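# Setting up a bench cell for push-button handling: working rules

These rules cover two-arm bench cells used for picking, placing and sorting small control components. 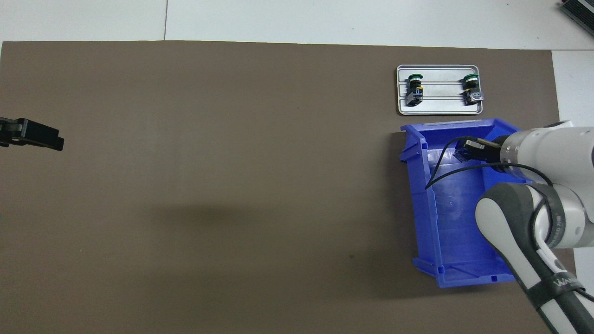 They apply to the Pusberg and Gallardo benches and to any new bench built on the same pattern. They do not replace the site risk assessment. Where the two disagree, the risk assessment governs and this page gets corrected.

You will need the bench drawing, a metric tape, a hex key set, a torque driver, the cell log and the current payload sheet for each gripper.

## 1. Fix the work surface

1. Wipe the tabletop and the underside of the mat. Grit under the mat shifts it a little with every cycle.
2. Lay the mat square to the bench edge and tape the two back corners.
3. Leave a margin of bare tabletop showing at the back and on at least one side. The margin is used as a visual check that the mat has not crept.
4. Mark the mat position on the bench drawing. Any later move means redoing section 3.

Choose a matte mat in a plain, dark colour. Glossy mats throw highlights that the vision software reads as part edges.

## 2. Place the fixtures

Trays and bins are treated as fixtures, even when they are only resting on the mat.

- Keep trays at the far side of the working area and bins at the near side, so that the wrist does not have to pass over an operator's hands during loading.
- Leave a gap of at least 80 mm between a tray rim and a bin rim. Less than this and a parallel gripper at full opening can touch both.
- Where parts are presented on rods or rails, check that the rods cannot roll or lift. Push down on each end with a finger. If it moves, it fails.
- Load switch assemblies cap up, with the contact block clear of the tray rim. Do not load one with a loose terminal screw.
- Keep power supplies, controllers and anything finned or vented off the mat. Airflow clearance is on the rating label and is to be followed as printed.

A bin sitting at an angle is acceptable if the taught pose allows for it. A bin that has been straightened since the pose was taught is not – re-teach it.

## 3. Teach and check the poses

Work in reduced-speed mode for all of this section, with the enabling device in hand.

1. Home both arms. Confirm that neither gripper is over a fixture.
2. Teach the approach pose above the bin first, then the entry pose. Set the approach height from the top of the rim, never from the floor of the bin.
3. Teach the tray poses one part at a time. Approach vertically and close on the body of the switch. Gripping by the cap loads the spring and gives a false grip reading.
4. Run each pose pair slowly with no part loaded. Watch the lower links as well as the fingers. Most contacts logged at Gallardo were made by an elbow.
5. Save the poses under a new revision number and enter it in the log.

Both arms are to have a parked pose outside the shared zone. Only one arm may hold the zone token at a time, and an arm gives it up only once its fingers are clear of every rim.

## 4. Dress the cables

Cable faults cause more stoppages than the grippers do. Check the following at both ends of travel:

- The gripper cable must have enough slack for full wrist rotation and no more than that.
- No loop may hang lower than the fingertips when the arm is in its approach pose. A loop that drops into a bin can catch a rib or drag a part over the rim.
- Ties go on the rigid sections of the arm. Leave the joints free.
- Replace any cable with a flattened or shiny patch on the jacket.

Cables are replaced at 3000 logged hours whatever their condition.

## 5. Before each run

1. Clear the mat of offcuts, screws and crumbs of plastic. Specks too small to pick up by hand come off with tape.
2. Test the emergency stop at the bench and at the door.
3. Confirm that the loaded pose revision matches the log.
4. Run 2 dry cycles at reduced speed, then switch to the production speed on the sheet.

Faults are entered against the Irnico code list. Code 117 covers unexpected contact with a fixture and requires sections 2 and 3 to be repeated before restart. It may not be cleared from the pendant alone.

Questions about the numbering go to the Flukach bench register, which also holds superseded copies of this page.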